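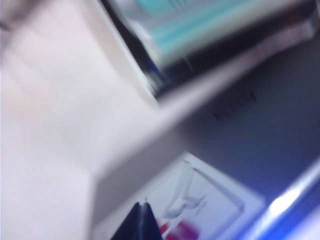
Lista: nondden-usuarios
Asunto: Re: Fallos de rotación en el servidor de correo tras pasar a Isow 2
Fecha: domingo, 19 de julio de 2026

> Hola a todos:
>
> Desde que migramos el archivo de la lista de Malik a Isow 2,
> el índice de hilos sale partido. Los mensajes anteriores a la
> migración se ven bien. Los nuevos aparecen como hilos sueltos
> aunque sean respuestas. He reconstruido el índice dos veces
> con el mismo resultado. En el registro solo veo esto:
>
> aviso: referencia sin destino, se crea raíz nueva
>
> ¿Hay que tocar algo en la configuración o es un fallo del
> importador? El archivo tiene 44 buzones mensuales en formato
> mbox.

El aviso indica que Isow no encuentra el Message-ID citado en la cabecera In-Reply-To. Malik guardaba los identificadores sin los ángulos (< >) y el importador los copia tal cual. Los mensajes que entran después de la migración sí los conservan, de modo que la comparación de cadenas falla y cada respuesta a un mensaje importado abre una raíz.

Reconstruir el índice no sirve de nada en este caso, porque se parte de los mismos datos. Hay que normalizar primero la tabla de identificadores:

1. Parar el proceso de entrega. Con la cola retenida no se pierde correo.
2. Copiar el directorio de datos completo, incluido el fichero de bloqueo.
3. Ejecutar isow-normaliza con la opción --ids sobre cada buzón, en orden cronológico.
4. Borrar el índice y regenerarlo.
5. Arrancar la entrega y revisar el registro.

En Skullberg lo hicimos con un archivo parecido. La herramienta procesa los mensajes en lotes de 1,000 y escribe una línea por lote; si se interrumpe, continúa desde el último lote cerrado. Tardó 53 minutos, casi todo en el paso 4.

Dos observaciones:

a) Si algún buzón contiene líneas que empiezan por "From " sin escapar dentro del cuerpo, el importador habrá cortado el mensaje en ese punto. Eso no lo arregla la normalización. Hay que escapar la línea en el mbox original y volver a importar ese mes.

b) Los clientes que no ponen In-Reply-To y solo rellenan References dependen del parámetro hilos_por_referencias, que en Isow 2 viene desactivado. Conviene activarlo antes del paso 4; después obliga a regenerar otra vez.

Si tras esto quedan hilos partidos, manda las cabeceras completas de una respuesta y las del mensaje al que contesta, sin el cuerpo. Y la salida de isow-normaliza --version, que hay paquetes de Nondden con la compilación antigua y en esos la opción --ids se acepta pero no hace nada.

--
Para darse de baja, enviar un mensaje con el asunto "baja" a la dirección de control de la lista.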